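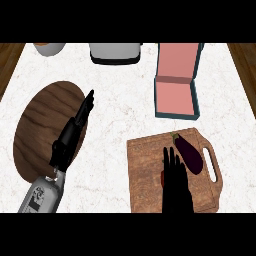
OK, a few thoughts on the kitchen robot thing, seeing as people keep asking me at the bus stop.

I do prep at a catering kitchen, and Wakier is setting us up with a two-handed robot for the veg bench. Right now it lives in a simulator. Marble counter, chopping board, one very shiny eggplant. Fancier bench than ours, I'll tell you that!

My new job two mornings a week is going through the practice runs and flagging what a cook would do differently. 188 so far. My eyes are square.

What's changed: I'm on 7 am starts instead of 5. I'd forgotten what breakfast with my kids is like (loud).

What hasn't: we still send out 800 lunches a day and all of it is still chopped by us.

My worry is the casuals. They learn on the veg bench, same as I did. If a machine gets the eggplants, where does a new kid start? I've asked and the answer was "we're working through that". Hmm.

Pay stays the same while we train it, and they've put that in writing till the end of June. After that we talk again. I'll post when I know more, gotta go peel spuds.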